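Aledgate Workshops - Winter Walkround, Ground Floor
Comments by the person who did the walking
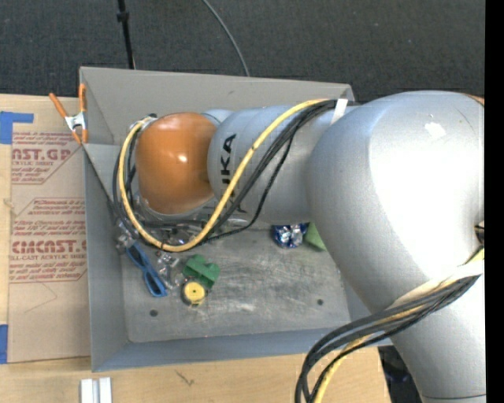

Checklist No. 42, page 2

January 17, 2023

Right, kettle's on, so let me write this up while my feet thaw!

Front door and porch - OK. Closer still slams if you let go of it, so please don't let go of it. I've put a new strip on the step (the old one had worn smooth on the left).

Fire exits - OK, all clear. The one by the bike store is stiff. I gave it a good shove and it opened, but I'm a big lad and not everyone is. Needs planing before July, when it swells.

Extinguishers - one to sort. The water one outside Verbruggen has lost its tag, so I can't tell when it was last serviced. I've rung Ulto and left a message.

Emergency lights - FAIL, back stairs. Held the test key in and the top fitting went out in nearly 2 minutes. New battery pack ordered.

Heaters - mostly fine. Whoever has the 2000 watt fan heater on an extension lead in the Lultasum office, please plug it into the wall. I've moved it once already and I'd rather not do it again.

Kitchen - OK, bar the toaster. Crumb tray was a disgrace (sorry, but it was). Emptied. Fridge seal is coming away at the bottom corner, no danger, just wasteful.

First aid box - short of plasters and eye wash. Burn gel all in date, hooray.

Cellar - not fully checked. The date stone down there says 1774 and the steps feel every bit of it, so I want a second handrail before anyone carries stock down. Bulb changed.

Car park - gritted by the gate, still slippery round the bins. Grit bin needs filling.

Still open from last time: loose slate over the bike store, gutter on the north side.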